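Keeping Plastic Storage Drawers Clean and in Good Order

December 8, 2024
By Christos Moschos

Plastic drawer units are found in most utility rooms, and they are seldom cleaned as often as kitchen cupboards. Residents of the Brilgate estate are advised to attend to theirs twice a year, in May and again before the winter holidays, when spare bedding and table linen are brought back into use.

Before starting, remove the contents of one drawer at a time and place them on a clean sheet. Items that have not been used since the previous cleaning should be set aside and considered for donation. Batteries, medicines and lighter fuel should not be returned to general storage, and households with young children should keep them in a locked cupboard.

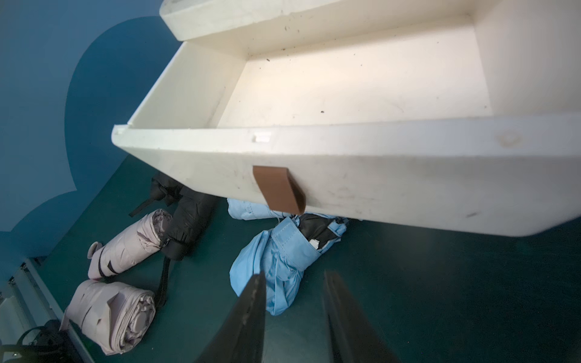
Dust should always be removed before any water is applied. A vacuum cleaner with a soft brush fitting is suitable, and the corners may be finished with a dry paintbrush. Dark specks scattered over the bottom of a pale drawer will smear if they are wiped with a damp cloth at this stage. Grey scuffs along the top edge of the front panel may then be treated with a paste of bicarbonate of soda and water, applied gently with a soft cloth. Abrasive pads dull the surface and should be avoided.

Wash the drawer in warm water with a little washing-up liquid, rinse it and leave it upside down on a towel. It must be fully dry before paper or fabric is put back. Leather pulls should be kept out of the water – a barely damp cloth is sufficient, followed by a small amount of colourless leather cream twice a year.

Runners require little attention. Wipe them with a dry cloth and, if the drawer sticks, rub a plain white candle along each side. Cooking oil should not be used, as it gathers dust and turns sticky.

Heavy items belong in the lowest drawer. Where a unit leans or rocks, check that the floor is level and that no drawer has been overfilled – a bowed base is the usual sign.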